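Lists > field-automation > Archive > Thread: Edge-following unit, capital request

Date: 2023-08-21
Subject: Re: Edge-following unit, capital request

Replying inline to the questions raised on the draft request. The quoted text is trimmed to the parts that need an answer.

> The request puts the Clavby platform, the Cortés navigation kit and
> the mast camera on one line at $114k. Finance will not pass a bundled
> line of that size. Can it be split, and can you say which parts are
> needed in this financial year and which could slide?

It can be split. The platform and the navigation kit have to stay in the same year, as the platform ships without any controller and we have nothing in the shed that speaks to its drive units. The mast camera can be ordered separately. I would still prefer it in the first order, for the reasons further down, but it is not a hard dependency for commissioning.

The $114k excludes GST and freight. Wastico quoted freight to Gringate as a separate item and wants it reconfirmed at time of order. I have asked for a fixed price and will forward it when I have it in writing.

> Why is an RTK base station not enough by itself? We have surveyed
> the edge once already. Drive the line from the survey and drop the
> vision component from the budget altogether.

The survey gives us where the edge of seal was when it was surveyed. It does not give us where the edge is now, and measuring the difference is the point of the job. If the unit drives a stored line it will report its own position relative to that line very accurately and tell us nothing about edge break, drop-off or material creeping over the seal.

The second problem is that the edge does not have one appearance. The first picture below has a pale sandy strip between the seal and the gravel, and no lane markings. The second has a single off-white line with slightly uneven edges, duller in places. The third has a white painted edge line, broad and bright close in, which goes round a corner to the left. A detector tuned only on paint will do well on the last of these and is likely to have nothing to hold on the first. Any vendor who wants the vision portion of this money needs to handle all of them without an operator switching modes.
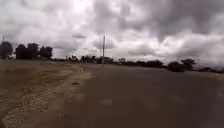
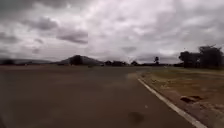
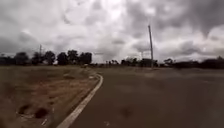 Seal against unsealed verge in each, all under cloud.

For the evaluation I propose we score the vision component on lateral error at the edge of seal, measured against a manual offset taken with a tape at fixed stations. Twenty stations is enough. Vendors like to quote percentage of frames with a valid detection, and I would leave that out of the scoring, because a detector can return a valid result on every frame while sitting on a tyre mark.

> What is the fallback if the detector drops out mid-run? The draft
> says "controlled stop". Does that need extra hardware?

No extra hardware. The Clavby base has a hold input and the Cortés controller can drive it directly. The behaviour I want in the specification is:

- on loss of edge, continue on the stored line for no more than 2 seconds at reduced speed
- if the edge is not recovered in that time, stop and hold
- log position, heading and the last valid offset
- resume only on operator command

The extra cost is in the radio link, so that the operator is told about the stop without having to stand next to the unit. The draft left that out, which was my error. It should be carried as its own line. The existing handhelds are not suitable as they have no data channel.

> Have you considered leasing? Wastico does lease.

Yes. The lease has a minimum term of 6 months and the lessee carries insurance and tyre wear. It also prohibits drilling or bonding anything to the deck, so the mast would need a clamp frame, and we would be paying to design a frame that goes in the bin at the end of the term. If the program is only going to be approved for one season, leasing is the cheaper way to find out. If there is a real intention to run it past next June, purchase is cheaper, and I would not want to be arguing about residual value in the middle of a survey round.

On the mast camera: the lower mounting position in the standard kit puts the near edge at a very shallow angle. Hollows and clumps on the verge side will be hard to separate from shadow at that height. The mast is the fix for that. If it slides to the following year we should expect the first round of verge data to be usable for edge position only, and the request should say so in plain terms so that it is not raised later as a defect in the platform.

Spares. I have allowed one battery set and one drive unit. The drive unit has the longest lead time of anything on the list and is the only item I would refuse to cut.

Contingency is still blank in the spreadsheet. I suggest 20 per cent on installation and commissioning labour and nothing on hardware, given that the hardware prices are held by the quote.

Outstanding before I reissue the draft:

1. Fixed freight price from Wastico.
2. A decision on lease or purchase, so that only one set of numbers goes forward.
3. Confirmation of who holds the cost centre for the radio link. It may belong with communications and not with us.
4. Whether the old survey line can be exported in a format the Cortés controller reads. I have a sample file to try and will post the result to this thread.

Please reply to the list and not to me directly, so the answers stay with the request.

Field Systems, Gringate depot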